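Chapter 4
What Do We Mean by Grace?

I grew up in Billside, where the word "grace" meant the thing you said fast so you could eat.
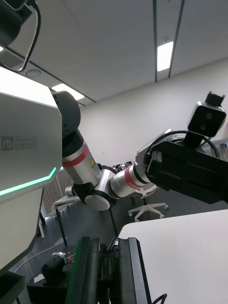 It took me until I was 25 to notice that the preachers I'd been hearing all my life were using the same word for something much bigger, and that they didn't agree on what it was. My first theology teacher, Elvia Manríquez, had us write down our own definition on day one. There were 30 of us in that room at Arellano and I don't think any two papers matched! (Mine said "God being nice." She wrote "keep going" next to it.)

So let's keep going. In this chapter I want to look at one old argument: does grace help a person who is already trying, or does it come first and make the trying possible? Augustine and Pelagius fought over this, and I'll give both of them a fair hearing, though you'll probably guess which one I lean toward.

We'll start with Paul's letter to the Romans, so have chapters 3 through 6 open as you read. Then we'll jump ahead more than 1000 years to Luther, who read those same pages and couldn't sleep.

Before you turn to section 4.1, write your own definition. Keep the paper, you'll need it again at the end of the chapter.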